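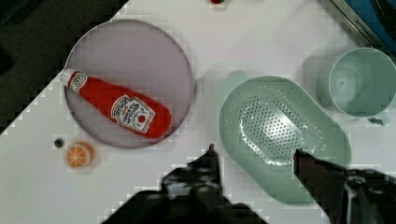 Figure 2. Wrist camera view of the tabletop, with the ketchup bottle on the plate, the colander to the right, and both fingers open.

3.2 The kitchen table task

I built the arm on a bench in the Okico shared workshop, and the table is the part of the build I've changed the most. My first top was bare wood, and the pictures came out so muddy that I gave up and switched to white. Now a plate or a pale green cup stands out well enough for me to label without squinting (most of the time, anyway!). The glare on the colander's perforated floor in Figure 2 is still a headache, and I haven't found a lamp position that gets rid of it without making some other spot worse.

I recorded 393 episodes for this task, all by hand, with Hằng Âu taking over the controls whenever my wrists got tired. We shuffled the layout between episodes and let the small stuff, like the orange slice, land wherever it landed. Bottles lying on their side gave us the most trouble. When one lies diagonally across the plate, as in Figure 2, the rim gets in the way of a low approach, so I usually came in from higher up and turned the wrist late.

I threw out 24 episodes where the video dropped out partway. The saved video is also heavily compressed, and you can see the blocky edges around the plate and the fingers. I trained on it as it was. Section 3.3 covers the second camera, which I mounted on a shelf bracket over the bench.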